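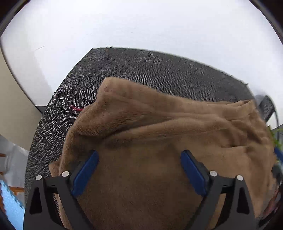
4.2 Grasp Point Selection on Bunched Fabric

The perception stack described in Section 4.1 returns a segmentation mask for the target item and a coarse surface estimate. For rigid objects this is enough to propose a grasp. For blankets, throws and towels left in a heap it is not, for two reasons. The mask says nothing about which part of the fabric can be pinched, and the surface estimate is poor wherever the fabric is close to the lens or in its own shadow. This section describes the module that turns the mask into a ranked list of pinch candidates, and the controller that closes on one of them.

We treat a fold ridge as the basic unit. A ridge is a connected curve in the image along which the local surface normal changes sign in the direction across the curve. Ridges are extracted from the fisheye image directly, without undistortion. Early versions of the module rectified the image first, but this stretched the outer third of the view and produced long false ridges along the rims of chairs and sofas. Working in the raw image and applying the lens model only to the final candidate points removed most of these.

Each ridge is sampled at fixed intervals, and each sample is scored on three terms. The height term favors samples that stand above the surrounding fabric, as estimated over a short window of wrist motion. The width term compares the local ridge width with the opening between the finger pads at the planned approach depth. The support term lowers the score of samples where the fabric is thin over the surface underneath, since closing there tends to drag the pads across upholstery. The weights were set by hand on the Tagle development split and were not changed afterward.

Pile direction turned out to matter more than we had planned for. On short-pile fleece the fibers reflect light differently depending on which way they were last brushed, and the boundary between two brushed regions looks much like a shallow crease. Yuxi Kang added a filter that compares each candidate ridge across several frames with slightly different viewpoints. A true ridge shifts against its background as the wrist moves. A brushing boundary stays fixed to the fabric surface and mostly changes in contrast. Candidates that fail this check are kept in the list but ranked below all the others.

Figure 4. View from the hand-held gripper over a brown plush blanket on a dark gray seat. The diagonal ridge running down to the left from the raised peak is the kind of structure the module looks for. The fabric between the two blue pads is darker and flatter, and its fibers are blurred at this distance.

The near region between the pads needs separate handling. At the end of the approach it is the only part of the fabric that matters, and it is also the part the ridge extractor handles worst. We therefore stop updating the ridge list once the pads are within 5 cm of the estimated surface. From that point the controller tracks a single candidate using patches from the sharper fabric just outside the pads, and infers the position of the pinch point from them. If fewer than 7 patches survive between two consecutive frames, the approach is paused and the wrist backs off along its last path until the extractor can run again.

Closing is done in two stages. In the first, the fingers close at constant speed until the motor current rises above a free-motion baseline recorded at startup. In the second, they close under a current limit for a fixed time. We do not estimate fabric thickness. A check after closing compares the remaining finger gap with the gap recorded for an empty grasp, and a difference below the noise level is counted as a miss. The planner then moves to the next candidate in the list without requesting a new scan, unless the wrist cameras report that the heap has moved.

Planning for the lift is simple. The wrist first moves straight up by a short distance, then along the projected direction of the ridge, away from the nearest edge of the seat. Arben Spahić tested a variant that pulled toward the edge, on the argument that gravity would help free the fabric. It did so on flat cushions, but on seats with armrests the hanging part often caught on the frame, and the variant was dropped.

The module runs as two processes. The extractor and scorer take 19 ms per frame on the onboard computer, and the controller runs in its own loop and reads the latest candidate from shared memory. Both write to a common log with a single clock. This made it possible to replay a failed grasp offline with a changed scorer and see which candidate would have been chosen. The replay tool, written by Analyn Cabrera for the Torkdale arm, was used for all of the scoring changes reported here.

Three kinds of failure remain. The first is double pickup, where the pads close on a fold together with the layer below it. The second is patterned upholstery. Seats with small repeated motifs give the patch tracker many near-identical matches, and it can lock onto the seat instead of the blanket when the mask boundary is loose. Shrinking the mask by 15 pixels before sampling patches reduced this, at the cost of losing candidates close to the blanket's edge. The third is thin linear features that cross the seat near the fabric, such as loose threads or light streaks. The extractor sometimes joins these to a real ridge and places the candidate past its end. A length limit on joins handles the worst cases, and we discuss a learned replacement in Section 6.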